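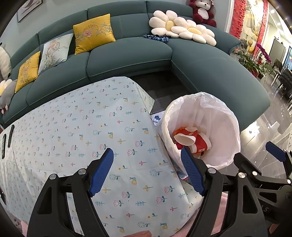

4. Where Things Come to Rest

4.1 The sofa as a shelf

The Curkura diaries were designed to record tidying, and for the first two visits we believed they were doing so. Participants in 23 Prurton households were asked to write a line whenever they moved something in the living room that was not theirs to use at that moment: a pillow in the way, a cup left over, a parcel that had been on the floor long enough to acquire rights. We collected 2,000 such lines over 6 visits. On reading them in order it became clear that a large share described objects going from one place to another and then back again, often on the same evening and often by way of the same person. We had budgeted a coding category for "put away." We had not budgeted one for "put back where it was in the way before," and the coding sheet was revised with some loss of dignity.

The sofa accounts for most of this traffic. In the room plans that participants drew for us at the start, the sofa is always a place to sit, usually marked with little human figures. In the diaries it behaves as a shelf with a seat attached. Soft things are admitted to it freely. A throw pillow needs no permission, and neither does a plush animal, provided it is willing to lean. Hard things are admitted only for the length of a phone call. Participants enforced this rule with great consistency and, when asked about it in interviews, denied having it.

We distinguish between residents and guests. A resident is an object which, when moved, is returned to the sofa by the person who moved it or by somebody else who cannot stand to see it on the floor. A guest is an object that leaves and is not brought back. The difference has little to do with comfort. Several of the pillows most faithfully returned were described by their owners as impossible to lean on, being too stiff, too full, or too nice. Embroidered pillows do especially well. They are lifted off by the person who wants to sit down, held for a moment while a spot is found, and replaced within the hour. One diary contains an exchange in two different pens, kept up for most of a month, on the question of whether the flowered side should face out. (It should. The second pen gives in near the bottom of the page.)

Novelty cushions form a class of their own. In an earlier draft we filed them with toys, on the grounds that a cushion shaped like a flower is mainly there to be a flower. The diaries did not support us. Flower cushions are handled as seating equipment by adults and as companions by children, and the sofa in Figure 1 shows how comfortably the two readings sit together: a pair of puffy white daisies overlaps along the backrest, a red and white teddy bear has the place above one of them, and the yellow pillows carry on with the more traditional business of being embroidered. A visitor would have no trouble finding a seat, the cushions of the seat itself being largely clear. Most of the crowding in our households was of this kind. It ran along the back, where it could look deliberate.

We should add a note on the small knitted or crocheted object, which turns up in the diaries under so many names that we stopped trying to merge them. It is "the blue thing," "the wool thing," "Grandma's thing," or simply "thing." Such objects sit on the seat itself, in front of the cushions, and are moved more often than anything else in the room. Few are ever assigned a proper home. When we asked participants where the thing belonged, they tended to look at the sofa and then at us, with the patience people keep for surveys.

4.2 The table as a waiting room

If the sofa is a shelf, the coffee table is closer to the waiting room of a dentist with no receptionist. Objects arrive, are not called, and stay. Participants cleared the table more thoroughly than any other surface in the room and were more often annoyed to find it full. Of the diary lines we set aside for close reading, 200 concern the table alone, and in tone they are the sharpest in the collection. The sofa is written about with resignation. The table is written about as though it had done something.

We had expected the cause to be trash, and trash certainly plays its part. Our first analysis followed the three-way sort that the Lahlou method recommends for horizontal surfaces: things in use, things stored, things finished with. It is an elegant scheme and it lasted until the second household. The trouble is that the third group is never as obvious as it looks from the outside. A wrapper is finished with once someone has decided that it is, and that decision was put off in our diaries for reasons ranging from the sensible (there may be one left) to the frankly sentimental (it came from the good bakery). 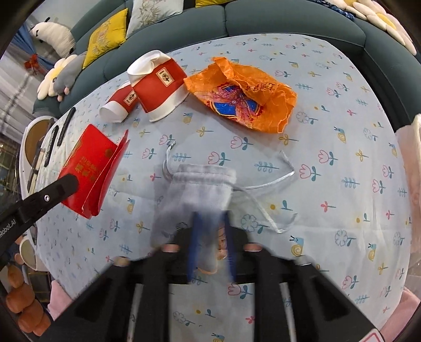
Packaging is where the sort breaks down most completely. Participants divided it by feeling, with material a distant second. Plain packaging was thrown out by whoever next stood up. Packaging with any sense of occasion was given a stay of several days, and a drawstring could extend this without limit. The mixture in Figure 2 would be coded by the original scheme as mostly waste, given the crumpled orange plastic and the two red-and-white paper cups, one of them thoroughly squashed. Put to our participants, a table of this sort would have caused an argument by the second object. The cups would go at once. The grey drawstring pouch would be kept, because pouches are kept, and the bright red packet with its gold Chinese characters would be moved to one side by someone careful and then moved again by someone else. It is paper, and it is folded partly open, and in a purely technical sense it is packaging. We would not have liked to be the ones to say so.

The pouch deserves a little more space, having taken up so much of ours. Nearly every household in the study owned a small store of soft bags kept for a use that had not yet come up. They had once held jewelry, earphones, a gift, the spare parts of an appliance. Very few now held anything. In interviews, owners spoke of them as useful and could describe the use in detail, always in the future tense. The commonest plan was travel. We recorded no case of a pouch going on a trip, although one was packed for a weekend and taken out again to make room for shoes.

Tablecloths changed the picture in a way we had not planned to measure. Covered tables gathered small objects more readily than bare ones and were cleared in a different manner. On a bare table each item was picked up and dealt with. On a cloth, and on a printed cloth in particular, items were gathered toward the middle or slid to a corner, after which the table was reported as cleared. We suspect the print does some of the work. A cloth that already has small cartoons all over it is a forgiving place for a candy wrapper, and a wrapper that has been forgiven once is hard to pursue later. The Prostosness team reports something similar for patterned rugs, and their toy bricks have made the point to them more forcefully than our wrappers made it to us.

4.3 Movement between the two

Direct transfers between table and sofa were rare, considering how close the two stand. An arm's length seems to be far enough to count as abroad. Soft objects that landed on the table (a plush toy set down during a snack, most often) were sent back to the sofa quickly and without comment. Traffic the other way was nearly all remote controls. These belong to neither surface and are not discussed further, the relevant diary pages being largely unprintable.

What did pass between the surfaces was blame. When the sofa was full, the diaries tended to mention that the table was full as well, and the writer usually started with the table. Clearing it took a few minutes, produced a visible result, and left the pillows exactly where they had been. Several participants then recorded the living room as tidied. We first coded these entries as errors. After the fourth visit we changed them to "tidied (table)," and after the sixth, having looked again at our own offices, we let the participants' wording stand.

One limit on all this should be stated before we turn to hallways. The diaries cover December, when tables in Prurton hold more than their usual share of wrapping and sweets, and when sofas are asked to take in whatever plush has recently joined the family. Households told us that things would be calmer in spring. We have no spring data, and the same households had told us, on the first visit, that things would be calmer by the second.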